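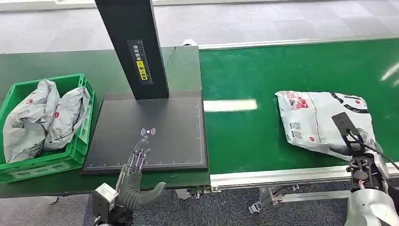
Figure 3. A plastic mailer on a green conveyor belt, with a scanning pad at left.

4.2 Order fulfillment and artisan margins

The second part of the analysis concerns the small footwear and textile brands that sell craft-based goods directly to customers abroad. Earlier work on the Vurkidley cooperative (Tazi and Andreadis) treated shipping as a fixed cost and assigned it in full to the brand. Our order records do not support that treatment. Shipping terms were set jointly with the weaving workshops in most contracts we reviewed, and the price paid per yard of cloth moved with them.

The sample contains 2,487 orders placed with nine brands over three selling seasons. Each order was matched to a workshop invoice by lot number. Where a lot was split between brands, the invoice value was divided by yardage. We dropped 205 orders for which no lot number could be recovered; most of these were gift cards and repairs, and their removal does not change the sign of any coefficient reported in this section.

Brands were grouped by the way finished goods reach the buyer. Tumine and Bernora ship single parcels from a shared warehouse. Chatzigeorgiou, the oldest brand in the sample, sends bulk cartons to retailers and keeps only a small web store. The remaining brands use both channels, and their orders were coded one by one.

Workshops supplying the single-parcel brands received a larger share of the retail price than those supplying bulk sellers, but they were also paid later. The delay comes mainly from the return window. A brand that accepts returns on worn-in shoes will often hold back part of the workshop payment until the window closes – a practice that two of the contracts describe as a quality deposit. Workshops with their own dye houses were less exposed, as they could sell undyed cloth locally while waiting for payment.

Season had a smaller effect than expected. Orders peaked in September in every year covered, but payment terms signed before the peak were no better than those signed after it. We return to this point in Section 5, where lot size is added to the model.

One limitation should be noted. The invoices record cloth and hand finishing only. Sole carving, where it was used, was paid in cash by the piece, and we have no reliable record of those amounts. The shares reported for carved styles are therefore lower bounds.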